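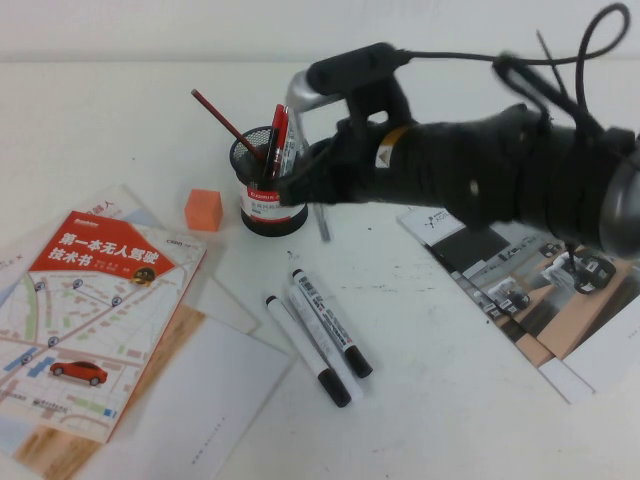 Clutter in pick-and-place demonstrations: clear the table or leave it?

Posted by jeltutar_bench

We are collecting teleoperated demonstrations for a desktop tidying task. One arm, white tabletop, fixed camera. The task text is "put the markers in the pen holder". Each episode starts with three markers lying on the table and a mesh cup that already holds a pencil and some pens. The rest of the table is whatever happens to be on it: a book with a map cover and a red banner, loose sheets, an open brochure on the right, a small orange foam cube.

So far we have 50 episodes. The policy trained on them reaches the first marker most of the time, then stalls or goes back to the same spot after the first placement. On a cleared table it does worse, which I did not expect. It drifts left and closes on nothing.

Things I would like to know before recording more:
Should the book and papers be removed for all episodes, or kept?
Do the markers need to start separated? At the moment they often lie side by side and one can end up partly under the others.
Is the full cup a problem? There are pens standing in it and a long pencil leaning well out over the side.

Action rate is 10 Hz. Logging is done with Givex, converted afterward. Saturday, January 27, 2018

Posted by chuensuk_user

Keep the clutter but move it. If the book is in the same place in all 50 episodes, the network can use it as a landmark, and your result on the cleared table fits that. The left edge of a large printed cover is a much stronger feature than a white marker barrel on a white surface. We had the same failure on Chuensuk with a keyboard that never moved.

What worked for us:
Shift or rotate the background items every 2 episodes. Write down nothing, just move them.
Record a portion of the set with the table bare.
Put the cube in different places, including close to the markers, and never touch it with the gripper. Otherwise it gets treated as part of the table.
Move the cup as well. If it stands in one place, the placement half of the motion is learned as a fixed joint path and the camera is ignored.

On the stall: check how your episodes are cut. If a file ends when the first marker drops into the cup, there are no examples of what to do with two left on the table. Record the whole sequence as one episode, or store three short ones with the start states matching what the arm will see, cup contents included. Also look for idle frames right after release. Operators pause there to look, and a policy with no history copies the pause and never leaves it. Trim those.

For the overlapping markers, keep them, but pick in a consistent order. Always take the one on top first. If one operator pulls the lower one out and another lifts the upper one, the model averages the two grasps and gets neither.

The pencil matters more than the pens. Anything leaning out of the cup narrows the approach from that side. Turn the cup between episodes so the lean is not always in the same direction.

Posted by givex_convert

Check the timestamps in the converter. Older Givex exports wrote the camera time at arrival and the joint time at send, so the images lag the actions. At 10 Hz one frame of lag is enough to close the gripper early. There is a flag for it in the Clident import script, I don't remember the name.

Posted by mesh_cup

Just get more data. We stopped seeing this at over 3000 episodes. White markers on a white table are also a poor choice, use colored ones.

Posted by jeltutar_bench

The timestamps were fine, one clock for both streams. Idle frames after release were there in most files, up to two seconds. I trimmed them and retrained on the same 50 and the stall is mostly gone. The drift on the bare table is unchanged. Moving the book and the cup starts with the next batch. Colored markers are not an option, the white ones are part of the task definition.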